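Jimholm Service Desk — Facilities and Catering
Ticket 57-32
Category: Meeting room supplies
Location: Barrientos Room, level 2
Status: Resolved
Handled by: Bernadette Pruitt

Issue reported
The requester advised that the soft drinks supplied to the Barrientos Room did not match the order placed through Mimimari. The order form listed 34 bottles of plain soda water. The delivery docket listed mixed soft drinks and gave no breakdown by type. The requester asked whether the bottles should be returned or kept for the August meetings.

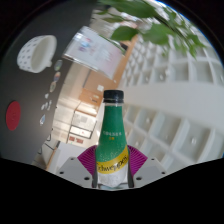
2 min read

Schweppes bottles with a green wrap label, a yellow diagonal band and a black screw cap are to be recorded under the brand name only until the product line has been read from the label and matched to the docket. Label colour is not sufficient for a stock entry.

Log
9:10 am — Ticket opened. Docket and order form requested from the supplier, Jisora.
10:45 am — Supplier confirmed a substitution had been made at its warehouse. The change had not been entered in Mimimari.
1:30 pm — Requester agreed to keep the delivery. Return request cancelled.
2:15 pm — Stock record corrected and the substitution setting for this room changed to "Ask first".

Resolution
The delivery was accepted and a credit note requested for the price difference. Staff who receive a substituted item should leave the seal on the cap unbroken and lodge a ticket before signing the docket — signed dockets cannot be amended by this desk.

Related ticket: 57-34, Missing cups, Barrientos Room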